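We use cookies to remember your log-in and to see which help pages get read. Accept | Manage choices

Gisstead Cap Table: Set-Up Guide
Section 5: Recording a Merger or Share Conversion
Updated in September by the Gisstead help desk

By the time you reach this section you should have your founders, your investors and your option pool entered, and the totals on the Holdings page should match your own records. If they don't, please go back to Section 4 first. We know that's a nuisance when a deal is moving fast, but a small mismatch gets much harder to find once shares have been converted!

We'll use one deal all the way through, so you have something to check your screen against. Drenach is a private company with 41 holders on its register. It's merging into Varness, a listed shell company, and Egger is acting as transfer agent.

Before you start

You'll need the signed merger agreement (the exchange ratio is usually tucked into one of the first few articles), the final holder list, and an account with Administrator rights. Editors can fill in the forms but can't post them.

Setting up the event

1. Open Events and choose New, then Merger or Conversion.

2. Type the name of the surviving company exactly as it appears in the agreement, punctuation and all. For our deal that's Varness.

3. Enter the exchange ratio. Use every decimal place the agreement gives you, even if it looks fussy.

4. Pick a rounding rule. Most agreements round down and pay cash for the leftover fraction, but do read yours, as we've seen it done every which way.

5. Press Preview. Nothing is saved yet, so take your time here and scroll right to the bottom.

Note: Options and warrants sit on their own tab in the preview. Drenach has 254 option grants, and each should show a new share count and a new strike price. A grant with a blank strike price is nearly always missing its plan name.

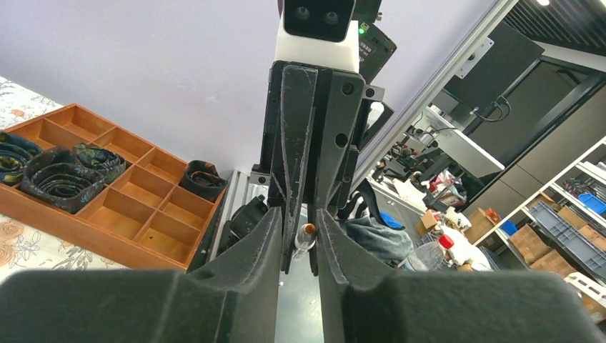

6. When the preview looks right, press Send for Approval. Your transfer agent gets a read-only link by email and can leave comments beside any line.

7. Once the agent has signed off, press Post. Larger registers can take a few minutes, and it's fine to close the window while you wait.

CAUTION: Posting can't be undone from your side. If you spot a mistake afterward, don't enter a second event to cancel out the first. Write to us with the event number (ours was 2,337) and we'll roll it back for you.

Lock-up periods are entered separately, holder by holder or in bulk, and you'll find those steps in Section 6.

Contact the help desk | Terms | © Gisstead | Back to top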